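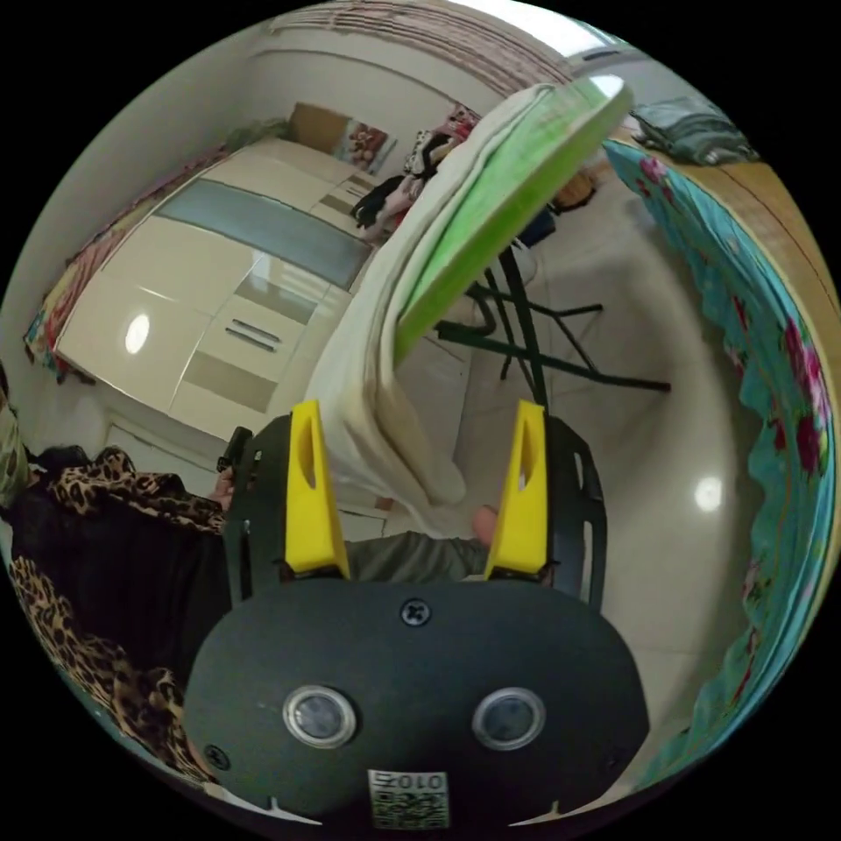
WONG HOUSE – RESIDENTIAL ACCOMMODATION
Minutes of the Bedrooms and Storage Meeting
Held in the ground floor dining room on Friday at 10.30 am

Present: Delwyn Prendergast (Chair), Amrit Gill (Accommodation Manager), Ginette Charbonneau (Housekeeping), Svitlana Fedoruk (Residents' Representative, first and second floors)
Apologies: Ginette Lemieux (Finance)
Minutes taken by: Amrit Gill

1. Minutes of the previous meeting
The minutes were agreed as a correct record, subject to one amendment. Under item 4, "wardrobe keys" should read "window keys". The Chair signed the amended copy.

2. Matters arising
2.1 Window keys. All first floor keys have been labelled and returned to the key press. Two second floor keys remain outstanding. GC to follow up with the residents concerned.
2.2 Mattress covers. Delivery from Multent was received in full. The invoice has been passed to Ginette Lemieux.
2.3 Landing light, second floor. Repaired. No further action.

3. Storage in bedrooms
3.1 AG introduced the paper circulated before the meeting. The principal concern is the use of the tops of cabinets as permanent storage. In several of the larger bedrooms clothing is being heaped above and behind the cream-white cabinets, with cardboard boxes kept against the wall. Housekeeping staff cannot clean these areas and are not permitted to lift residents' belongings from height.
3.2 SF stated that residents did not regard this as untidiness. Winter clothing has to go somewhere between April and the autumn, and the drawers in the cabinets are full by the time bedding has been put away. She asked that the minutes record that residents had raised the shortage of drawer space on previous occasions.
3.3 GC accepted the point about drawers. She observed that much of what is kept on top of the cabinets in the rooms she has visited is everyday clothing that had been put up for a short while and had stayed there. A sorting session with a second person present had worked well in Room 8, where the resident kept most of her clothes and parted with one bag.
3.4 The Chair asked whether the tops of cabinets should be cleared altogether. After discussion it was agreed that this would be unreasonable. Light items in a closed box or bag may be kept there. Loose clothing may not.
3.5 It was further agreed that a clear gap of 60 cm should be kept between anything stored on a cabinet and the ceiling. SF asked for this to be explained to residents in person, as a notice under the door would not be well received.

RESOLVED: that the revised guidance on bedroom storage be adopted from the start of next month, with the wording at 3.4 and 3.5 included.

4. Sorting sessions
4.1 AG proposed that each resident be offered one session of 70 minutes with a member of the housekeeping team, at a time of the resident's choosing. Sessions are optional.
4.2 SF asked who would decide what is kept. The Chair confirmed that the decision rests with the resident in every case. Staff may hold, fold, pass and carry, and may suggest, but nothing is to leave the room without the resident's agreement.
4.3 GC requested that clothing be sorted on the bed and not on the floor, and that each session end with the bed clear. Agreed.
4.4 Clothing given up by residents will be bagged and taken to the Dimier shop, which has confirmed that it accepts clean adult clothing on weekday mornings. It does not accept pillows, duvets or single shoes.
4.5 The first 15 sessions will be offered to the first floor. SF to collect names.

5. Cabinets and fittings
5.1 GC reported that the glossy doors mark easily and that the previous cleaning product left a film. Housekeeping has changed to a damp cloth followed by a dry one. The same method is suitable for glass panels.
5.2 Drawer handles have worked loose in a number of rooms. Residents are asked to report these before the screw is lost. Replacement handles from Gritik are held in the linen store, although the silver finish is slightly brighter than the existing one. The meeting did not consider this a difficulty.
5.3 AG has asked for a price for under-bed drawers. The beds on the second floor are too low to take them, and SF asked that an alternative be found so that those residents were not left out – possibly a rail on the landing side of the room. AG to measure.

6. Pictures and personal items
6.1 Residents may continue to display framed pictures. Those standing on furniture should rest securely against the wall, and boxes should not be stacked in front of them.
6.2 GC asked that wall hooks be fitted by the maintenance team only. The Chair noted that this was already the rule. SF replied that requests for hooks had taken up to 3 weeks to be answered. AG undertook to look into the delay and to reply to SF directly.

7. Any other business
7.1 SF asked whether the ironing board could be returned to the first floor landing. GC explained that it had been moved to the laundry room after the cover was scorched. A new cover is on order. Agreed that the board be returned once it arrives.
7.2 The Chair thanked Ginette Charbonneau for her work on the linen inventory.

Actions
GC – second floor window keys; session rota; ironing board cover
AG – final wording of storage guidance; measurements for second floor rooms; response on hook requests
SF – names for first floor sessions; speaking to residents about the ceiling gap
GL – Multent invoice

The meeting closed at 11.50 am. The next meeting will be held in the same room, at a time to be confirmed by the Chair.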